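Chapitre 4 - Montrer la tâche au robot
Mis en ligne en novembre - Rédaction Sarner
Imprimer | Envoyer par e-mail 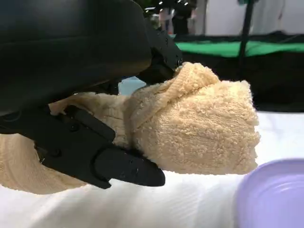 Figure 4.1 - Serviette en tissu éponge beige tenue entre les deux doigts de la pince.

Programmer la prise d'une pièce rigide revient à donner des positions. Un textile pose un autre problème : il change de forme dès qu'on le touche et aucune suite de coordonnées ne le décrit bien. On préfère alors montrer le geste.

Ce chapitre traite de 2 méthodes. Dans le guidage manuel, l'opérateur saisit le bras et le conduit lui-même le long du trajet. Dans la téléopération, il commande le bras à distance, au moyen d'une manette ou d'un second bras dont les mouvements sont recopiés. Les deux produisent des démonstrations - positions des articulations, ouverture de la pince, images - enregistrées au même rythme.

L'exercice suivi utilise le jeu Skadivach, qui compte 846 démonstrations de manipulation de linge. On en réserve 80 pour l'évaluation et on n'y touche plus avant la section 4.6.

Avant de commencer, relire la section 3.2 sur les repères de l'outil. Les notations sont celles du manuel Serrano.

4.1 Ce qu'enregistre une démonstration

Une démonstration est une suite datée de couples observation-action. L'observation regroupe ce que le robot mesure à un instant donné, l'action ce que l'opérateur lui commande à ce même instant.

Contact | © Éditions Gultbridge | Haut de page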